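机械臂停下以后，我按了“恢复”

分类：实验室笔记

我在Negash做机械臂的整理任务已经一段时间了。平时我写博客写的是进展，比如一个新动作学会了，一个参数调好了。这一篇写一次故障，写得比较长，细节也比较多。我的中文写技术内容还不够快，有些词我查了词典，如果有不自然的地方，请读者原谅，也欢迎在留言里告诉我更好的说法。

事情发生在十二月的一个下午，四点多。没有人受伤，设备也没有坏，只有一个塑料瓶被压得变形了。但是在那几秒钟里，我的右手就在柜子上方，离夹爪很近。当天晚上我回到Dollach的住处，吃饭的时候一直在想这件事。后来我决定把它从头到尾写下来，包括我自己做错的部分。

任务本身

任务很简单。一个灰色的金属柜，上面放着一些东西：塑料水瓶、压扁的易拉罐，有时候还有一个白色的碗。机械臂要先把最下面的抽屉拉开，然后把瓶子和罐子一个一个放进去，碗不动，最后关上抽屉。人来做，可能不到一分钟，而且不需要想什么。

对机械臂来说，麻烦的地方是躺着的瓶子。站着的瓶子比较容易夹，夹爪从侧面过去就可以。躺着的瓶子需要夹爪从上面下来，手指要到瓶身的两边，下得太浅会滑掉，下得太深手指的尖端就会碰到柜面。瓶子又会滚。所以我们在这一步允许夹爪离柜面非常近，速度放得很慢，让它夹住瓶身的中间，然后先竖直抬起来一点，再向外移动，移动到抽屉上方。

我们用的控制器是Steltolo的，路径规划用的是Promier，版本2。这两样东西我都用得比较熟，或者说，我以为自己比较熟。控制器负责让关节动起来，也负责在受力太大的时候停下来。规划软件负责计算手臂从哪里走到哪里，同时避开障碍物。障碍物是我们自己写在一个文件里的：柜子多高、多宽，后面的工作台在什么位置，侧面的架子在什么位置。软件本身没有眼睛去看这些东西，它相信文件里写的内容。

这个文件是我写的。请记住这一点，后面会用到。

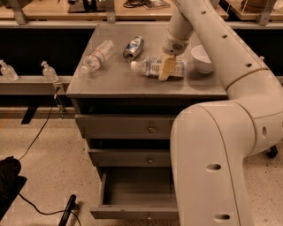

那天下午发生了什么

我尽量按照日志的顺序来写。我的记忆和日志有一个地方不一致，我相信日志。

上午一切正常，做了很多次，偶尔有一次夹空，重新来就好了。午饭以后，我把瓶子的位置换了一下，让它更靠近柜子的前边，因为我想看看瓶子的尾部伸出柜边的时候，夹爪会不会夹偏。头几次都成功了。

出问题的那一次，手臂正常地下降，夹爪正常地合上。日志里写着“夹持成功”。下一步应该是竖直抬起。但是规划软件这次给出的路径和以前稍微不同：它没有先抬高，它几乎是贴着柜面水平地走。在软件看来，这条路更短，也是安全的，下面还有一点空隙。

实际上没有空隙。手指的尖端压在柜面上，开始拖。我听到一种很轻的摩擦声，像有人在桌子上推一把金属尺子。我当时坐在旁边看屏幕，听到声音才抬头。瓶子被夹着，有一点歪，瓶身已经凹进去了。然后控制器发现受力超过了设定，进入保护停止，手臂停住，屏幕上出现一行红色的字。

到这里为止，其实还是一个普通的故障。保护停止工作了，它做了它应该做的事情。如果我那时候站起来，按下急停按钮，再慢慢处理，这篇文章就不会存在。

可是我做了另一件事。我站起来，走到柜子旁边，看见瓶子歪了，想把它扶正。我的左手拿着控制器的手持终端，右手伸到瓶子旁边。我想：先恢复，让关节重新可以动，然后用手动模式抬高一点，瓶子就松了。于是我用左手的拇指按了“恢复”。

手臂马上动了。它没有等手动模式的命令。它接着走刚才没有走完的那条路。

动作的速度不快，因为这一步本来就设得很慢。我把右手缩回来，夹爪从我的手指旁边经过，然后又一次因为受力太大停下来。这一次我按了急停，按得很用力，按完以后还一直按着，过了一会儿才想起来那个按钮自己会锁住。

我记得从按下“恢复”到手臂开始动之间，有一个明显的停顿，好像它想了一下。日志说几乎没有停顿。我想那个停顿是我自己后来加进去的。

先找到的原因：五毫米

第二天早上我没有马上通电。我先拿了一把尺子，去量柜子。

柜面的高度是705毫米。文件里写的是700。

我看着这个数字看了很久，然后去翻文件的历史记录。最早的那一版就是700，提交的人是我，说明里写着“先用这个值，量好以后改”。我后来确实量过。我的纸质笔记本里，有一页写着705，旁边还画了柜子的草图，箭头画得很认真。但是我没有把它写进文件。也许当时有人叫我去吃饭，也许电脑在更新，我已经不记得了。

为什么之前一直没有出问题？因为以前的路径总是先抬高。夹爪下降的时候，有一段是靠受力来判断的，碰到柜面就停，所以下降的那一步对高度不敏感。抬高以后再水平移动，差五毫米也没有关系。只有当软件选择贴着柜面走的时候，这个错误才会变成真的碰撞。换句话说，错误在文件里面安静地住了很长时间，等一条合适的路径。

那么软件为什么突然选了这条路径？这一点我花了更多时间。我把瓶子放得靠近前边，起点和抽屉上方的目标点之间的距离变短了。Promier在计算的时候会给每条路径打分，短的分数好。以前抬高的路径和贴着走的路径分数差不多，抬高的稍微好一点，因为它的关节转动比较少。瓶子的位置一变，次序就反过来了。竖直抬起这件事，我一直以为是我规定的。我去看代码，发现那一行只是一个“偏好”，没有写成必须遵守的条件。

这个发现让我比较不舒服。数字写错了，是粗心，改过来就可以。但是把“偏好”当成“规定”，说明我对自己的程序的理解是错的，而且错了几个月。

后来找到的原因：停止以后，命令还在

高度的问题解释了碰撞，没有解释为什么按下“恢复”以后手臂会继续走。

控制器里面有一个命令队列。规划软件把整条路径分成很多小段，提前送过去，控制器一段一段地执行。保护停止的时候，关节停了，可是队列没有清空。在我们的设置里，保护停止被当作“暂停”处理。所以“恢复”的意思就是字面上的意思：恢复刚才的动作。

我理解的“恢复”是另外一个意思：解除错误，等待新的命令。同样的一个词，我和控制器的理解不一样。作为一个每天用外语生活的人，我本来应该对这种事情很敏感。

说明书里有没有写？有。有一个选项，决定保护停止以后队列是保留还是清空。我们选了保留。选的时候有理由：那时候力的阈值设得太低，手臂经常无缘无故地停，每次都要从头开始很烦，保留队列可以节省时间。后来阈值调好了，选项没有改回来。

还有一个时间上的细节。控制器判断受力的时候，会先对信号做平滑处理，避免一个很短的尖峰就让它停下来。在我们的设置里，从真正接触到停止，最多400毫秒。听起来很短。我回放了日志，手指在柜面上拖的那一段，基本上就是这个时间加上力慢慢变大的过程。瓶子就是在这段时间里变形的。如果那里是一根手指，我不想继续写这个句子。

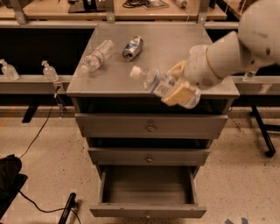 夹爪夹住瓶身中段。最下层抽屉开着，中间那层也开了一点。

关于中间的抽屉

说到抽屉，有一个小问题顺便记在这里，它和碰撞没有关系，但是查原因的时候浪费了我半天。

中间的抽屉有时候会开一条缝。文件里，三个抽屉的关系写得很简单：下面的是任务用的，可以开，可以关；上面的和中间的永远是关着的。可是柜子是真实的柜子，抽屉会自己滑出来一点。有一次我以为手臂碰到了中间抽屉的前板，又怀疑那个圆形的把手挂住了什么东西，于是把所有的日志重新看了一遍，没有找到任何受力的痕迹。

我现在的做法是：在开始之前，用手把上面两层推到底，并且在文件里给前板加了一点余量。这样手臂经过抽屉前面的时候会离得远一些。代价是放瓶子的动作看起来有点笨，像一个人怕弄脏袖子。没关系。

有同事建议用胶带把它贴住。我也想过，但是后面的任务可能要用中间那层，所以先不贴。

改了哪些东西

我把改动写成一个单子，主要是给以后的自己看的。

第一，柜面高度改成705，并且写上测量的日期和方法。文件里每一个尺寸现在都有一个来源，没有来源的数字，程序启动的时候会报错，不能运行。写这个检查只用了一个小时，我很后悔没有早一点写。

第二，夹住物体以后，必须先竖直抬起，再水平移动。这次是真正的条件。如果做不到，软件应该返回失败，手臂留在原地。我故意给了它一个做不到的情况来试，它返回了失败。

第三，保护停止以后清空队列。按“恢复”以后，关节可以动，但是没有任何命令等着它去执行。要继续，需要重新规划，并且在屏幕上再确认一次。

第四，平滑处理的时间缩短了。缩短以后误停变多了一点，主要发生在拉抽屉的时候，抽屉的滑轨有一个地方比较紧。现在拉抽屉那一步单独用一组参数，夹东西的步骤用更严格的一组。这一条我还不完全满意，可能要再调。

第五，手持终端上的“恢复”键旁边，我贴了一张小纸条，写着“手在哪里？”。写的时候觉得有点傻，但是用了几天，我发现自己每次真的会看一下手。

关于我自己的部分

前面写的都是机器和软件，比较好写。这一段难一点。

规则其实早就有：手伸进工作范围以前，先按急停。这条规则我给新来的人讲过很多遍，讲的时候我还会举例子。那天我没有遵守，理由很普通：我想快一点。按了急停以后，重新启动要等控制器自检，要重新回到起始位置，瓶子和罐子也要重新摆。那天下午我已经摆了很多次，腰有点疼，天也快黑了。

还有一个理由，我想了几天才承认。手臂停了，屏幕上有红字，我觉得“它已经停了”，所以它是安全的。红色的字给了我一种放心的感觉。可是那行红字的意思只是“现在没有动”。急停切断的是动力，保护停止没有切断，关节里的力矩还在，它只是保持在那个位置。这个区别我在纸上可以讲得很清楚，站在柜子旁边的时候却完全没有想到。

我把这件事写成了内部的报告，发给了组里。写之前犹豫了一个晚上，因为报告里要写“操作者把手伸入工作范围”，而操作者就是我。我用中文写了“操作者”，又改成“我”，又改回“操作者”，最后还是用了“我”。组里的反应比我想的平静。有人回复说他也这样按过“恢复”，只是那时候队列刚好是空的。

这句回复我看了很多遍。队列刚好是空的，所以什么都没有发生，所以没有写报告，所以选项也没有人去改。

现在的情况

改完以后，我用同样的摆法重新做了那一组，瓶子还是靠近前边，尾部伸出去。手臂先抬起来，再过去，放进抽屉。有一次瓶子在夹爪里转了一点，瓶盖朝下，掉进去的时候声音很大，我吓了一跳，但那是正常的。

被压坏的那个瓶子我留下来了，放在我的桌子上，里面没有水。有人以为是垃圾，扔过一次，我又捡回来了。

还有两件事没有做完。一件是想让相机在每次开始以前自己检查柜面的高度，和文件里的数字比较，差太多就不开始。原理不难，但是柜面是灰色的，比较光滑，从相机的角度看，深度数据有时候很乱，特别是瓶子旁边。透明的塑料对深度相机很不友好。另一件是想知道Promier后面的版本能不能直接禁止某个高度以下的水平移动。我给他们写了邮件，还在等回复。

如果读者里面有用Steltolo控制器的人，请去看一下保护停止以后的队列选项，看看你们现在选的是哪一个。不同的型号，菜单的位置可能不一样，我们的在“运动”下面的第二页，名字很不显眼。

下一篇我想写抽屉滑轨的那组参数，如果那时候已经调好了的话。

留言（已关闭新留言）

“我们这边保护停止以后也是保留队列，看完马上去改了。请问清空以后，夹爪会不会松开？”

作者回复：不会，夹爪的命令是分开的，停止的时候它保持夹紧。我觉得这样比较好，东西不会掉下来砸到手。但是如果夹到的是手，就需要另外的办法，我们在急停以后可以用手把手指推开，我试过，需要一点力气。

“‘无缘无故地停’用得很自然，不用担心中文。‘安静地住了很长时间’一般说‘潜伏’，不过我更喜欢你的说法。”

作者回复：谢谢，“潜伏”我记下来了。文章里就不改了。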